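Velness wrist camera kit: can it handle plates stored on edge?

Posted in Grippers and End Effectors

Kyrylo Maksymiv
I'm evaluating the Velness wrist kit (two-finger gripper plus the small camera module) for a dish handling cell. Plates stand on edge in a black holder and the arm has to take one at a time. Firmware is 405, controller is a Nodix.

Mug and bowl picks are fine. With plates the grasp planner often puts both fingers on different plates, or reports "no valid approach" when two rims overlap in the view. I ran 100 plate picks and 8 ended with that error. The vendor's quick start covers only plates lying flat. Is this a calibration problem, or is the kit unsuited to the task? The return window closes in February, so I'd like to know before then.

Snežana Berisha
We tested the same kit at Gidcombe. Check these before returning it.

Redo the hand-eye calibration with the fingers mounted. The default file assumes bare jaws, and the offset shows up at the fingertips.

Set the approach mode to "edge". In the default mode the planner looks for the center of a disc, and a plate standing on edge and seen at an angle gives it a poor center. Edge mode picks a point on the rim and aligns the jaws across the thickness.

Add a second viewpoint before the final approach. At close range a plate in front hides part of the rim behind it, and the segmentation may merge the two if the colors are pale. We move back, rotate the wrist and take another image. It adds 2 seconds per pick.

Focus is fixed on this module, so anything very near the lens goes soft – no setting changes that. For plates I would call the kit usable with tuning. The documentation is weak.

Omerović
had same error, updated firmware and it went away. didn't change anything else. might also be your lighting

Kyrylo Maksymiv
Edge mode plus recalibration removed most of the errors. I haven't tried the second viewpoint yet. Wrist view from one of my runs attached.
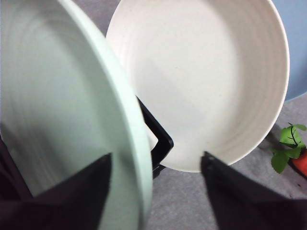 Wrist camera view, mint-green plate overlapping the cream one, black holder between them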